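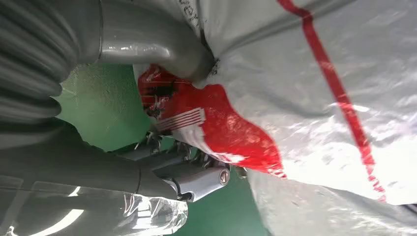
Subject: Stock count goes wrong after receiving a split delivery
Product: Zarton Inventory, web version
Opened by: Ditte Ásgeirsdóttir, Wukwood Feed and Grain
Status: Solved

Hello,

We have a problem with the stock count of our sacks. When a delivery comes in two parts, the program adds the full order quantity already at the first part. Last time we ordered 1,000 sacks of layer feed from Simard. The first truck brought 200. I entered 200 in the field "Received now" and pressed Save, but the stock went up by 1,000. The order was also marked as closed, so I could not enter the second part at all.

What I have tried until now:

Logged out and in again. No change.
Another browser. Same result.
Made a test order of 60 sacks and received three. The stock went up by 60.
Received the same test order from the handheld scanner. Here the stock went up by three, as it should.

So I believe the fault is only in the web page and not in the scanner. It began in September, but I can not say if it was before or after the update.

For now I correct the stock by hand every evening. This is possible, but then the value report does not agree with the invoices, and our bookkeeper is not happy with me.

Regards,
Ditte

Reply from Zarton Support, 10:40

Hi Ditte, thanks for the clear steps. Could you open Settings, then Receiving, and tell us what is selected under "Default action on save"? Please also check if the supplier has its own rule. You find it on the supplier card, on the tab Delivery.

Reply from Ditte, 11:25

The default action is "Keep order open". On the supplier card for Simard it says "Complete on first receipt". I did not set this myself. I looked at Edent also, where we buy the salt blocks, and it has the same setting. The other suppliers have an empty field.

Reply from Zarton Support, 13:05

The supplier rule wins over the general setting on the web page, but the scanner does not read it. Please clear the field on both cards and save. Then reopen the old order with Actions – Reopen, and choose "Recalculate from receipts".

Reply from Ditte, 14:50

I have done this for both suppliers. A new test order of 60 with three received gives now three in stock, and the order stays open. The feed order shows 200 received and 800 waiting.

One thing is left – my manual corrections are still in the log, so the stock was too low after the recalculation. I have reversed them one by one, and now the number is right. Maybe you can write this in the help page, next to the part about reopening.

You can close the ticket. Thank you for the quick help.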